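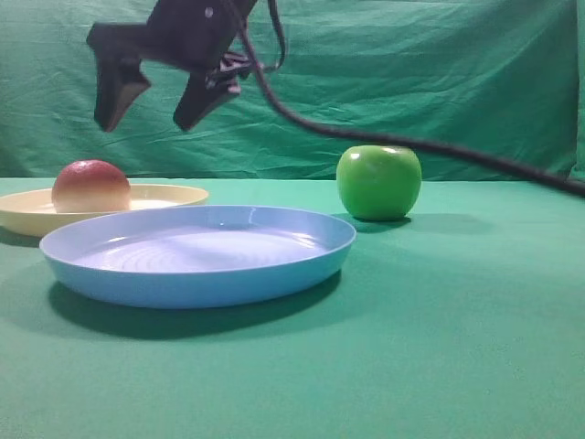

Skiltside lab records hand-guided fruit transfers for two-arm system

DRELASBRIDGE, Jan 10, 2020 - Engineers at the Skiltside workshop have begun recording remote-controlled demonstrations for Drunidach, a control program meant to learn short table tasks from a human operator. The first set covers moving fruit between shallow plates on a cloth-covered table.

An operator drives the arms from a separate station, using a pair of hand controllers. Joint positions, gripper opening and camera video are stored together at 30 readings per second. The plan calls for 700 demonstrations, of which 200 will be held back for testing.

"We log the pauses as well," said Marion Lennox, who runs the recording sessions. "If the operator stops to line up the fingers, that stays in the file."

Camera views

Each recording combines a fixed view of the table with video from cameras mounted at the grippers. From a gripper camera, the fingers of its own arm fill the lower center of the picture, and a plate on the far side of the table may be only partly in view. In one such view a round, red-pink fruit sits in a cream plate at the right, with a dark, angular object against its side. 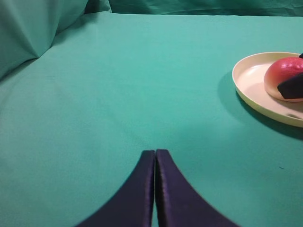 Scoring and schedule

Operators work in blocks of 4 demonstrations, then reset the table. A run is rejected if the fruit leaves the plate before release or if the video and joint records drift out of step. Rejected runs are kept in a separate folder and are not used for training.

Lwazi Steyn, who wrote the playback software, said idle-arm footage is harder to label than grasping. The gripper may be nearly closed over bare cloth with the plate well off to one side, and the label has to come from the joint record.
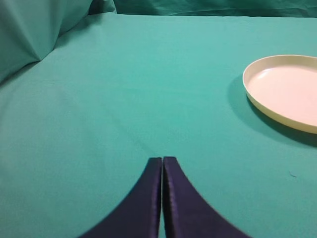 Steyn's group is testing a filter that marks these stretches automatically. Training on the first batch is due to start in April. The workshop has not set a date for releasing the recordings.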